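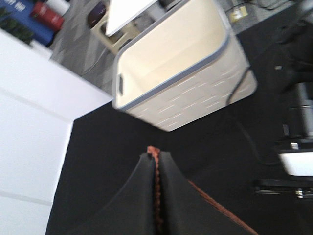
Tiltumis Workshop Team / Bench Diary

Home | Diary | Parts | Storage | Contact

November 29, 2025

Cream bin is on the black tabletop for now. Its permanent place is shelf 4, once the shelf has been relabeled. Inventory sheet lists it as item 651, which is wrong; 651 was retired in April and the number should not have been issued again. Changed to 291 in pencil. The typed sheet can wait.

Went over the beam joint next. The bracket is held with three hex-head bolts, and the block beside it takes socket-head cap screws, so two sets of tools have to come out for one job. Nakamura drawing 32 gives a single fastener type for both. Either the drawing predates the block or the block was swapped without a note. Marked the drawing for revision.

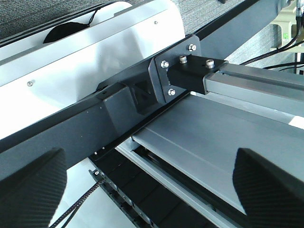
Bracket, block and rail at the beam.

No torque figures in the Pluvell binder for this joint. Left the fasteners alone.

Afternoon on textiles. The gray basket is to hold cloths only. Hand towels are on a separate line of the Hondimeck list and get folded in thirds, long side first. The dark fabric on the work surface has a crease running across it 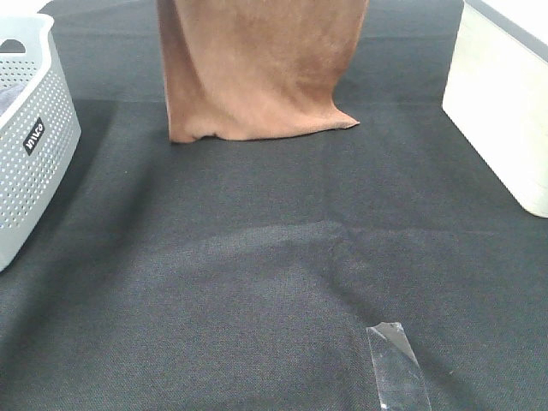

and should be pulled flat from the back before any folding is done on it. Small cloths come out crooked otherwise. Steaming is an option but the steamer needs descaling.

Outstanding: shelf label, typed sheet, drawing revision, descaler.

Filed under: Bench notes, Storage, Linens

© Tiltumis Workshop | Contact the team | Back to top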